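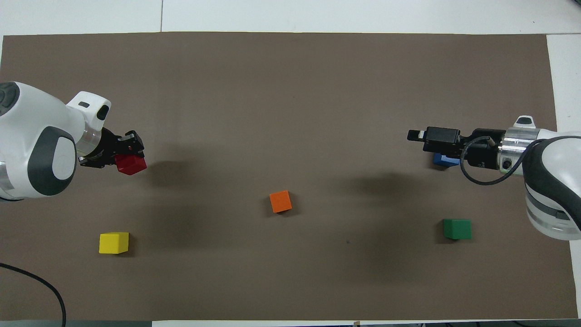
Zweiarmzelle mit Würfelsatz: roter Würfel im linken Greifer, blauer im rechten. Orange, Gelb und Grün liegen auf der Matte.

Greifkraftverlust und Fehler 1211 an der Zweiarmzelle: Eingrenzen und Beheben

Stand: 7/6/22. Bearbeitung: Judite Godinho, Prüfung: Efe Osagie

Diese Anleitung gilt für die Zweiarmzellen der Baureihe Trodari mit Ablaufsteuerung Tita. Sie behandelt den Fall, dass ein Greifer ein Teil aufnimmt, die Steuerung kurz darauf den Zustand »Teil verloren« meldet und der zweite Arm trotzdem weiterfährt. In der Zelle in Fornarville führte das im Januar zu einer Kollision der beiden Greifer über der Mattenmitte. Verletzt wurde niemand. Beschädigt wurden ein Finger und der Stecker einer Greiferleitung.

Fehlerbild

Im Protokoll steht der Eintrag 1211 (Greifer: Rückmeldung unplausibel), meist mehrfach hintereinander. Der Arm bleibt bestromt. Der betroffene Greifer öffnet nicht selbsttätig, hält das Teil aber nur noch mit Restkraft. Typisch ist, dass der Würfel zwischen den Fingern kippt oder abrutscht, sobald das Handgelenk dreht. Ein leicht schräg gehaltener Würfel allein ist kein Fehler. Maßgeblich ist, ob er seine Lage während der Bewegung verändert.

Der Fehler tritt überwiegend in gestreckter Handgelenkstellung auf. In Grundstellung lässt er sich oft nicht nachstellen, weshalb ein Funktionstest in Grundstellung nichts aussagt.

Ursache

In der untersuchten Zelle lag ein Wackelkontakt in der Greiferleitung vor. Die Leitung läuft in einem Bogen vom Greifer zum Armkörper. Ist der Bogen zu knapp bemessen, zieht er bei Drehung des Handgelenks am Rundstecker. Die Rückmeldung fällt dann für einzelne Takte aus. Tita wertete diese Ausfälle als Teileverlust und gab den gemeinsamen Arbeitsraum frei, obwohl der Greifer noch darin stand. Es handelt sich also um zwei Mängel: einen mechanischen an der Leitung und einen in der Freigabelogik. Beide sind zu beheben. Nach dem Tausch der Leitung allein verschwindet nur das Symptom.

Vor Beginn

Zelle über den Not-Halt stillsetzen und gegen Wiedereinschalten sichern. Der Not-Halt trennt bei dieser Baureihe die Antriebe, nicht die Greiferversorgung. Diese ist am Schaltkasten gesondert abzuschalten. Ein gehaltenes Teil kann dabei herabfallen. Hände nicht unter den Greifer halten.

Benötigt werden ein Durchgangsprüfer, eine Ersatzleitung, ein Drehmomentschlüssel, Kabelbinder mit glatter Innenseite und der Würfelsatz.

Schritt 1: Protokoll sichern

Vor jedem Neustart das Protokoll exportieren. Tita überschreibt den Ringspeicher beim Hochlauf. Im Export den Zeitpunkt des ersten Eintrags 1211 mit der Handgelenkstellung abgleichen. Liegen alle Einträge im selben Winkelbereich, ist die Leitung wahrscheinlich. Bei zufälliger Verteilung zuerst die Versorgungsspannung messen.

Schritt 2: Leitung prüfen

Rundstecker am Greifergehäuse lösen und die Kontakte auf verbogene Stifte ansehen. Durchgang Ader für Ader messen und die Leitung dabei von Hand bewegen. Die Messung dicht am Stecker wiederholen. Jede Unterbrechung, auch eine kurze, ist ein Grund für den Tausch. Eine Reparatur mit Lötstelle ist nicht zulässig.

Schritt 3: Leitung neu verlegen

Ersatzleitung aufstecken und Überwurf handfest anziehen. Das Handgelenk bei abgeschalteten Antrieben und gelöster Bremse in beide Endlagen führen; eine zweite Person stützt den Arm ab. Der Bogen muss in beiden Endlagen locker bleiben und darf weder Finger noch Flansch berühren. Erst danach den Kabelbinder am Armkörper setzen. Leitungen, die über die Matte laufen, außerhalb des Greifbereichs führen.

Schritt 4: Finger und Flansch kontrollieren

Nach einer Kollision die Flanschschrauben mit 8 Nm nachziehen. Finger auf Parallelität prüfen. Verbogene Finger paarweise ersetzen und den Greifer neu referenzieren.

Schritt 5: Freigabelogik ändern

In der Arbeitsraumverwaltung die Bedingung »Teil verloren = Raum frei« löschen. Die Freigabe erfolgt künftig allein über die Position des Arms. Zusätzlich den Eintrag 1211 als Halt für beide Arme einstufen. In der Auslieferung ist er nur als Warnung für den betroffenen Arm hinterlegt. Die Änderung muss Lawal Anozie oder eine von ihm benannte Person gegenzeichnen.

Schritt 6: Wiederinbetriebnahme

Schutzbereich räumen, Greiferversorgung und danach Antriebe einschalten. Mit reduzierter Geschwindigkeit je einen Würfel in den linken und den rechten Greifer aufnehmen, die übrigen auf der Matte belassen. Beide Arme zur Mattenmitte fahren, Handgelenke bis in die Endlagen drehen. Den Ablauf 14-mal wiederholen.

Anschließend den Fehler gezielt auslösen: am Prüfadapter die Rückmeldung eines Greifers unterbrechen. Beide Arme müssen anhalten. Der Nachlauf darf bis zu 6 mm betragen. Bleibt nur ein Arm stehen, ist Schritt 5 unvollständig ausgeführt. Die Prüfung mit dem anderen Greifer wiederholen.

Bekannte Einschränkungen

Steuerungen mit der Bahnplanung Usman führen eine eigene Raumverwaltung. Dort wirkt die Änderung aus Schritt 5 nicht. Bis zur Klärung durch Soon-im Yeom sind diese Zellen nur im Einarmbetrieb zu fahren.

Protokollexport und ausgefülltes Prüfblatt an Titilayo Shehu senden. Ausgebaute Leitungen mit der Zellennummer kennzeichnen und beilegen.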